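Peltmont Consumer Notes
Call for participants: kitchen claims panel

We are looking for 15 households to help us find out whether "time-saving" kitchen advice saves any time. We doubt a good deal of it. If you doubt it too, or if you swear by it and want to prove us wrong, please read on.

The advice we mean is the kind printed on meal kit cards and in the front of cookbooks. Prep all your vegetables in one go. Wash up while you cook. Plan the week and you'll win back an evening. These claims get repeated so often that hardly anyone asks where the numbers come from. We asked. Mostly we got a link to another article with the same number in it.

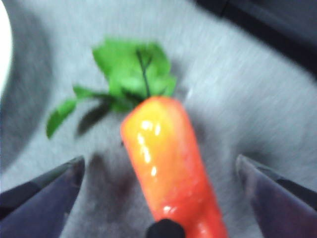
The panel will run for three weeks, starting in May. For the first week you cook the way you always do and write down when you start and when you finish, including the cleanup. After that you follow a set of printed rules for 2 weeks and keep the same log. The rules come from two meal planning guides, one published by Benel and one by Clirno. Neither company is paying for this or will see the results before our readers do.

You can take part if you cook dinner at home most nights, live within driving distance of our Peltmont office, and don't work for a company that sells food, cookware or meal plans. We'd like a mix of people who live alone and people feeding a family. You don't have to be a good cook. Messy cooks are welcome, and so are people who leave the pots until morning, as long as they log the morning too.
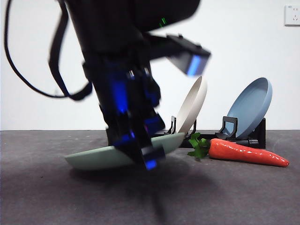

What you get: a grocery card at the end of the three weeks, and a copy of the full write-up whether it flatters your cooking or not. The card is a thank-you and won't cover your food bill. We would sooner say so now than have you find out later. If you drop out early, tell us why. Dropouts tend to vanish from studies like this one, and we suspect they are the people the advice failed.

What we won't do: ask you to post about it, sign you up for a newsletter, or call your time log a "journey."

A word on our own limits. This is a small panel and it can't settle anything for the whole country. People also cook differently when they know they're keeping a log. We will say both of those things in the write-up, near the top.

To apply, send a short note to the Hwang Street office, marked "kitchen panel." Tell us who you cook for, what time you usually start dinner, and one piece of kitchen advice you've never believed. Please leave out recipes. We reply to everyone, though it may take us around 2 weeks.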